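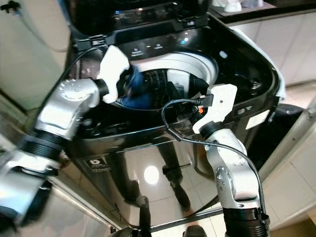 Chapter 8
Water in the House

My grandmother had one faucet. It stood in the yard behind the kitchen, and every drop the family drank, cooked with, bathed in or scrubbed shirts in came out of it and got carried indoors by somebody, usually the youngest person who couldn't think of an excuse fast enough. I was that person for a few summers (I complained the whole way, I'm told), and I can still tell you what a full bucket does to the inside of your fingers.

I bring it up here because I want you to start this chapter by thinking about water as something heavy. In the last chapter we followed it from the reservoir to the edge of your street, and we talked about pressure and pipe sizes and who pays when a main breaks. Now we're going through the front door. From here on the amounts get smaller and the habits get a lot more interesting!

Let's begin with a number. A gallon of water weighs a little over eight pounds. A family I stayed with while I was writing the first edition kept a meter diary for me, and over one billing period their meter went up by 2337 gallons. Try multiplying that out on the back of an envelope. You'll get more than nine tons, all of it lifted, pushed and drained away without anyone in the house feeling tired. When Amancay Fuentealba, whose diary it was, did the same sum at her kitchen table, she put the pencil down and went to look at the meter again.

So where does it go? Most of my students guess the kitchen first, I suppose because that's where we see ourselves using water: filling a pot, rinsing a plate, standing there waiting for the tap to run cold. The kitchen is a fairly modest customer. The toilet is a much bigger one in most American homes, and the shower isn't far behind. Then comes the laundry, which is a funny case, and I'm going to spend a whole section on it because it shows something that the toilet and the shower don't.

What it shows is that the same chore can use wildly different amounts of water depending on the machine, the person and the rules of the house. An older top-loader fills its tub deep enough for the clothes to float around. A front-loader tumbles them through a shallow puddle at the bottom. Newer top-loaders are somewhere in between, and some of them use so little that people lift the lid, see damp clothes and not much else, and decide the thing is broken. Then there's the question of what counts as dirty. In Amancay's house a pair of jeans goes in after one wearing. In mine it's closer to a week, and I'm not taking questions.

We'll keep coming back to a made-to-order case study in this chapter, the town of Echeverría, where Wenceslao Vergara ran the water office for many years. He kept beautiful records, and he wrote remarks in the margins, which I love him for. One July the town's use jumped so sharply that he sent a crew out to walk the lines looking for a leak. They found no leak. They found a heat wave, a great many garden hoses and a festival that had filled every spare bedroom in town with cousins. "People," he wrote next to the figure, and underlined it. We'll look at his pages in Section 8.3, and you'll get to draw the graph yourself.

A word about units before we go on, because they trip everybody up, me included. Your bill may be in gallons, or in cubic feet, or in hundreds of cubic feet, which is often shortened to CCF. One CCF is 748 gallons. Write that inside the front cover if it's your own book.

Key words for this chapter

fixture, flow rate, gray water, meter, peak demand, per person use

Before you read

Find your own water meter, or ask whoever looks after your building where it is. Write down the reading tonight before bed and again when you get up, and try to leave the taps alone in between. If the number has moved, think of all the reasons it might have. Keep your list, you'll want it for Section 8.2.

Next, guess how many times you turn on a faucet in a day. Write the guess down, then carry a scrap of paper and make a mark each time. My own guess was 12. I ran out of room on the paper before dinner.

8.1 What the Meter Sees

A water meter is a simple creature. It sits on the pipe where the water comes into the building, and as the water passes through, something inside it turns. That's the whole job. It has no idea whether you are filling a bathtub or losing a slow trickle through a worn toilet flapper, and it counts both with the same patience. Learning to tell them apart is up to us, and we'll start with the little dial most people never look at.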